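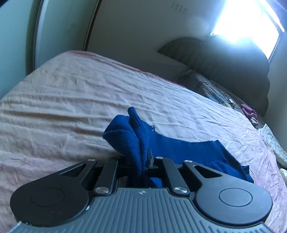
pirnik_fan replied:
I'd leave the starter out of the fridge for the first week. Every guide says to chill it once it bubbles, and I think that is why so many people end up with a sour, flat one. Mine sits on the worktop next to the kettle and gets fed morning and night.

mossbank replied:
Depends on your kitchen. Mine gets up to 21 degrees by mid-morning and a starter left out all day smells of nail varnish by teatime. I feed it, give it an hour, then put it in the fridge door.

oatcake_lou (original poster) replied:
Thanks both. To answer the question from the last page, I'm using Skindivura wholemeal rye, the coarse one, and tap water. It doubled on day 4 and then did nothing on days 5 and 6. I haven't thrown it away yet.

mossbank replied:
Doing nothing on day 5 is normal. The first rise is mostly bacteria you don't want. Keep feeding it and don't change anything.

dry_crust replied:
Agree with not changing anything, but I'd drop the coarse rye. It soaks up water slowly, so the mix is wetter at the start than it ends up, and you can't judge the rise. Fine rye or a strong white is easier to read.

pirnik_fan replied:
Can't agree with that. Coarse rye is what got mine going when white flour wouldn't. I use the same Skindivura bag for everything, including the Pirnik loaf, and never had trouble. You just use a bit more water and stir it properly.

dry_crust replied:
I didn't say it won't work. I said it's harder to read for somebody on their first one.

oatcake_lou replied:
What is the Pirnik loaf? I've seen it mentioned in a few threads but the link to the recipe is dead.

pirnik_fan replied:
Dense rye, baked in a lidded tin, low and long. The old site went down in May. From my notes:

500g coarse rye
400g water, hand warm
150g starter, fed the night before
10g salt
2 tablespoons black treacle
Caraway if you like it

Mix it with a spoon, it won't knead. Into a greased tin, smooth the top with a wet hand, leave until you see small holes in the surface. Lid on, 150 degrees for 2 hours, then lid off for another 40 minutes. Don't cut it until the next day.

mossbank replied:
40 minutes with the lid off is too long in a fan oven. The crust on mine was like roof tile. I take it off for the last 15 at most.

pirnik_fan replied:
Mine's an old gas oven so that could be the difference. Gas ovens are damper -- I should have put that in.

tumen_street replied:
Has anyone tried it with the Tumen tins? They're narrower than a normal loaf tin and the lid slides. I bought one for sandwich bread and it sticks however much butter I put in.

dry_crust replied:
Line it. Baking paper on the base and two sides, leave a flap to pull on. I gave up greasing mine years ago.

tumen_street replied:
Will try that. I was hoping to avoid paper as it leaves creases down the side of the loaf.

mossbank replied:
Lard works better than butter if you eat it. Butter has water in it.

oatcake_lou replied:
Back to the starter for a minute. Fed it last night at 9, same rye, slightly more water, and this morning it's up past the elastic band. Smells like yoghurt. Is that ready to use or do I give it longer?

dry_crust replied:
Longer. One good rise isn't enough. Wait until it has done it three feeds running.

pirnik_fan replied:
I'd bake with it tonight. If the loaf is heavy you've lost a bit of flour, and with that recipe it's meant to be heavy anyway.

mossbank replied:
I'm with dry_crust on this one. Keep some back whatever you do, though -- I once put the whole jar in the dough and had to start again.

oatcake_lou replied:
I'll split it. Half in a loaf tonight and half kept going on the worktop. Will post how it comes out.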